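Teaching by hand in Pidamdale

Rania Atallah has been showing robots how to sort parts for long enough that she talks about it the way other people talk about baking bread with their kids. "You have to slow down," she told me over coffee, "and then slow down again – the arm learns your hurry too!"

Her project, Mastness, has a simple enough goal: small electrical parts go into yellow bins, each kind with its own kind. She steers the arms by remote control while everything is recorded, and she has saved 259 runs so far. Wires, she says, are the part she dreams about at night.
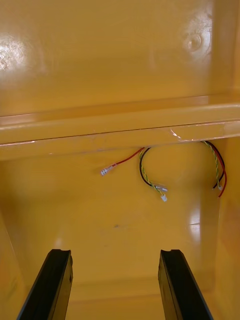 Wires and small white connectors, seen from the gripper.

"A wire never lies the same way twice," she said, laughing. "I come at it from one side, I change my mind, and I have to ask myself whether I want the robot to learn the changing of my mind as well." (Mostly she does, as long as she ends up somewhere sensible.) She would like to reach 1000 runs by July, and she means to do a good many of them herself. 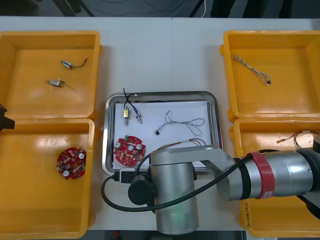
What comes next

After that, the arms get their turn without her. "I'll be sitting on my hands," Rania said.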